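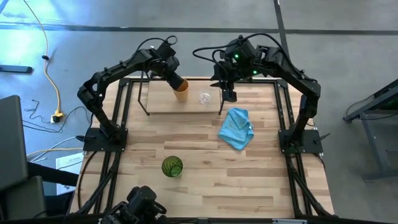 Figure 3. Two-arm station used for the cup and shelf tasks. The left gripper is at the rim of the orange cup; the right gripper is beside the shelf.

4.2 What the purchase price leaves out

Most papers that report on two-arm table stations give a cost for the arms and stop there. We did the same in our first funding request, and the number was wrong in a way that we think is common. The arms at the Doddale site (Figure 3) were 41 percent of what we had spent by the time the station was usable. The rest went to things that had no line in the request: the rail frame and its corner brackets, cabling, clamps, power, spare gripper fingers, and staff hours.

We are skeptical of the claim, made in the quote we received from Evell and in several project reports we read while planning, that a station of this type can be set up in an afternoon. Ours took 14 working days. Very little of that time was spent on the arms themselves. Fixing the rails square to the table took longer than mounting both base plates, and the cables had to be rerouted twice before either arm could reach the far edge without pulling on them. A buyer who plans only for delivery will be paying people to wait.

The objects are cheap, and we see no reason to economize on them. Cups, a folded cloth and a plain board for a shelf cost less than one replacement finger. We would still ask any group to budget for duplicates. Cups of the same model are not always sold the following year, and a clear cup and an orange one are different problems for a vision system. When our first set ran out we bought what the store had, and the results from before and after the change cannot be fairly compared.

Floor space is the other item that tends to be priced at zero. The tabletop is small, but the station needs clearance on both sides for elbows that swing out past the table, plus room for power leads and for a person to stand. Our facilities office charged us for the tabletop area in the first year and for the full footprint in the second. Neither figure was in the plan.

We also doubt the usual argument for buying the second arm at the start. Of the tasks in our Stindunum set, roughly 60 percent could be done by one arm while the other stayed out of the way. The second arm did earn its cost on cloth folding and on handing cups across the table. For a group with no such tasks, waiting a year would have been the better choice, even at a slightly higher unit price. The vendor discount for a pair was real - but it was smaller than one year of service on an arm that was mostly parked.

Service terms deserve more attention than they get. The Kiều contract we signed promised parts within 90 days, and we read that as an upper limit that would rarely matter. It was reached twice. We now keep one complete wrist assembly in a drawer and treat its price as part of the station. Section 4.3 gives the revised budget with this item included, along with the staff hours broken out by month.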